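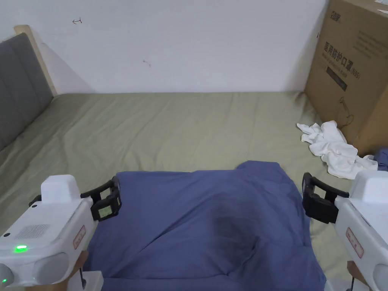
Hand-held gripper pair at the bed station, folded blue cloth between the jaws.

Workshop notebook, Thursday, May
Subject: equipment plan for the next budget period, bed and cloth work

1. Purpose of this entry

The equipment request to Holtormont is to be submitted before the end of the month. The notes below record what the group intends to ask for and which points remain open. Figures are taken from the written quotations on file. Colleagues are asked to enter corrections in the margin and to leave the original text legible.

2. Hand-held grippers

The group proposes to buy two further pairs of the hand-held type. Braleo has quoted 1,025 per pair, handles included, delivery within 30 working days. Tadora has offered a lower price on a comparable unit but does not include spare jaw fingers, and its quotation lapses before our approval is expected. On present information the Braleo offer is preferred.

The request should list the following as separate lines, as last year's combined line was returned for clarification:

Gripper pairs, 2
Spare jaw fingers, black, 10
Replacement finger pads, 10
Handle posts, 2

The label on the side of each housing is to be copied into the asset register on arrival. Units without a register entry may not be issued to a station.

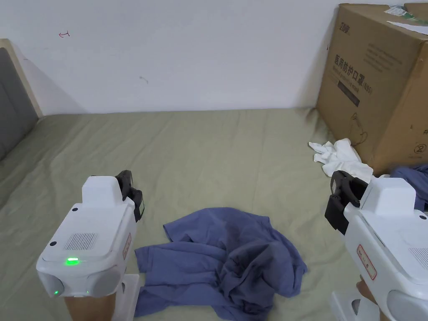 3. Cloth items

Garments and bed linen have so far been charged to general supplies. Accounts has asked that they be moved to the project code. The stock sheet shows 13 garments, all of similar weight, and this is too narrow a range for the work planned under Arabzadeh. The request will therefore include heavier items (towels, one quilt) and a second fitted sheet in a different color. A light sheet against a white wall was adequate for the first stage. For the second stage a patterned sheet is wanted as well.

Small white cloths are consumed faster than expected. Order by the pack and do not itemize.

4. Fixed arm

The question of a fixed arm at the bed station was raised again. A single arm would use the greater part of the allocation and would require a floor survey, for which no quotation has been obtained. It is recommended that the arm be deferred to the following period and that the survey alone be requested now.

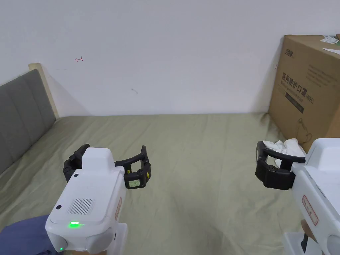
5. Service and storage

Braleo offers a service plan covering jaws and housings for 12 months. The price is not stated in the quotation and must be obtained in writing. Shelving for the added pairs can be met from existing stock.

6. Open points

Service plan price, Braleo. Requested 10:30, no reply at time of writing.
Whether Tadora will extend its quotation.
Project code for linen, to be confirmed by Accounts.
Floor survey: two firms to be approached.

Draft request to be placed in the shared folder under Arabzadeh, equipment.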